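Home Syllabus Notes Problem Sets Reading Contact

WOOD SURFACES AND INTERIOR FINISHES
Unit 3: Grain, gloss and the inspection of finished tabletops

These notes cover the terms used in the lab report and the order in which a finished surface is inspected. Read them before the Skirnham shop session. Bring the grading sheet from Unit 2.

3.1 Surface and light

The appearance of a finished board depends on the wood, the film on top of it, and the angle of the light. A grader who records only one of the three has an incomplete record.
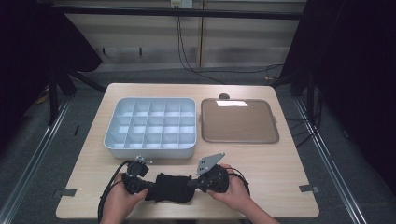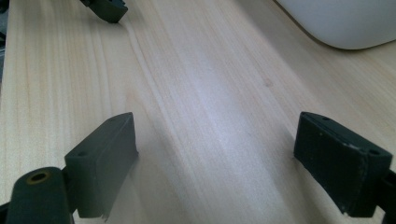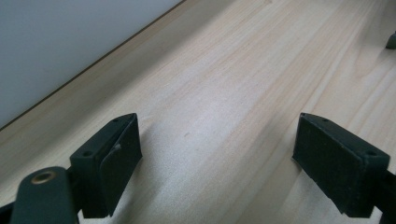 Fig. 3.1. Light-colored wood surfaces. The middle view shows streaked grain with a brighter band of reflected light across it.

3.2 Terms

Grain: the direction of the wood fibers relative to the long edge of the piece. Straight grain runs parallel to that edge. Cross grain departs from it.

Figure: the pattern seen on the face. It is set by growth rings, rays, knots and the way the log was cut. Grain and figure are often confused in student reports; keep them apart.

Sheen: reflected light as judged by eye at a low angle. Gloss is the same property measured with a meter at a fixed angle. Report sheen in words (flat, satin, semigloss, gloss) and gloss as a number.

Washout: loss of visible figure where reflected light is stronger than the light returned from the wood itself. Washout moves when the lamp or the observer moves. A bleached patch does not. This is the simplest test for telling them apart, and it is required on the report.

Knot: the base of a branch enclosed in the stem. Small tight knots are accepted in all Carko shop grades except the top one. Loose knots are rejected in every grade.

3.3 Flat-sawn and quarter-sawn faces

In flat-sawn boards the growth rings meet the face at a low angle, giving wide arches or long uneven bands. In quarter-sawn boards they meet it at close to a right angle, giving narrow parallel lines. Oak cut on the quarter also shows ray fleck, which reflects light differently from the wood next to it and can be mistaken for a coating fault.

Flat-sawn stock moves more across its width as moisture changes. For the tabletops in this course, slots in the cleats allow for this movement. Screws in round holes do not, and a top fixed that way may split along a glue line.

3.4 Inspection procedure

1. Clean the face with a dry cloth. Do not use solvent.
2. Set the lamp at the low position and view along the grain.
3. Mark scratches, dust nibs and sags with chalk at the nearest edge.
4. Turn the panel a quarter turn and repeat.
5. Take 10 gloss readings, spaced evenly over the face. Record each one before calculating the mean.
6. Sand test strips with 200 grit only. Panel 238 is the reference panel and is not to be sanded.

The Tsao method, used in the second half of the course, replaces step 5 with a continuous scan. Do not mix the two in one report.

3.5 Common errors

Readings taken across a knot are not representative of the coating. Move the meter clear of it and note the change of position. Readings taken on a curved edge are invalid, as the meter must sit flat.

Brunderex samples have an uneven factory topcoat. Report the range along with the mean for these.

Reading for next session: Unit 4, sections 4.1 and 4.2, on film thickness. The May lab report uses the same form.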